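From: Jalen Kapoor
To: Clutness list
Date: 6th June
Subject: Re: Flason handheld gripper kit, worth the money?

Su-bin Kang wrote:
> Has anyone on here had a proper go with the Flason kit yet? We've got
> a quote from Fleditz for two sets and I'm wavering. What I want to
> know is whether the markers track well when you're reaching down into
> awkward places, and how your wrists feel by the end of the day. The
> brochure is all tabletops and coffee mugs.

Hi Su-bin, and hello everyone,

Yes! We've had ours for eight weeks now and I've done most of the laundry recordings with it myself, so I'm happy to moan and gush in equal measure. We paid 2291 for the set, spare cubes included, and Fleditz were quick to deliver (though the invoice took three goes to get right, so do check yours).

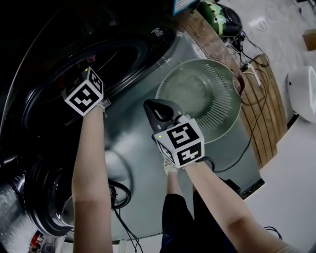

Tracking first, as that's what you asked about. We've got 267 takes on the shared drive and I'd say around 35 of them had a gap long enough to be a nuisance, nearly all when I'd twisted my wrist so far that the head camera lost the pattern. You do learn to keep your elbows out. Having codes on several faces of the cube helps a lot, and with one on the wrist and a second, bigger-looking one up on the gripper, there's usually something for the software to hold on to even when you're leaning right over a front loader. Dark doors and dark rubber seals haven't bothered it at all, which was my big worry before we bought.

Wrists, hmm. The gripper itself is fine, I can go most of a morning. The strap is another matter. It's stiff, and I found it rubbed until I started wearing gloves with a longer cuff and doing it up looser. Whitlock, who we hired from before, had a much softer strap and I do miss it. Their jaws were hopeless on socks though, and the Flason ones pick up a single sock first time more often than I do.

Software is so-so. Calibration is quick, but it forgets your settings if you change user, so write them down somewhere.

If it were my budget I'd buy one set, live with it through June and then decide on the second. You're very welcome to come and try ours first, just drop me a line off-list and I'll put the kettle on.

All the best,
Jalen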